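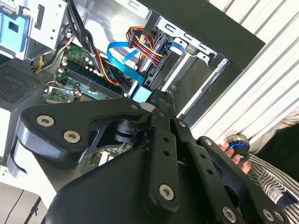

1/ In December I moved to a smaller flat, and I want to write down how I learned to cook with one hob and almost no cupboard. Maybe it is useful for someone who is also starting in a small kitchen.

2/ My old kitchen had four rings and an oven. The new one has a single ring, a sink and a worktop of 70 cm. For the first week I ate bread and cheese and I was a little sad about it.

3/ Then I went to the market in Stallano, because it stays open until 7 in the evening. I bought lentils, onions, a cabbage and a bag of carrots. It cost less than my cheese.

4/ My first rule: the thing which takes longest goes on the ring first, then it rests under a towel. Lentils stay warm very well like this. Rice also, if the lid is heavy.

5/ I wrapped the pot in my old wool scarf the first time. The scarf smelled of onion for many days. Please use a towel.

6/ Second rule: chop everything before you light the ring. I know every cookery book says this. I never believed it when I had more space.

7/ My most cooked dish now is cabbage with caraway. Slice half a cabbage thin, salt it, leave it 24 minutes (my timer is broken and makes only strange numbers, but this one is good). Then a hot pan, a spoon of oil, caraway seeds, cabbage. Do not stir too much, it should get brown at the edges.

8/ Someone asked which pan. It is an Etilero, second-hand, quite deep, and the handle is a bit loose. I use it for soup, eggs, pancakes and once for a cake. The cake was more like a pudding but we ate it.

9/ About the fridge: mine is the size of a bedside table. I stopped buying big yoghurt. Carrots live in a box on the windowsill, and in winter this works as well as the fridge did.

10/ I do miss roasting. My neighbour on Dijkstra street has an oven, and we made an arrangement: I bring the potatoes, she roasts them together with hers, I get a plate back. I wash both trays.

11/ Bread is still a problem. I tried flat bread in the pan, three times. The first was raw, the second was black, the third was acceptable with a lot of butter. If you have a recipe with yoghurt in the dough, please write it under this post.

12/ Next I want to try dumplings, the Hiltinov kind with potato and fried onion. They only need boiling water, so one ring is enough. I will tell you how they come out.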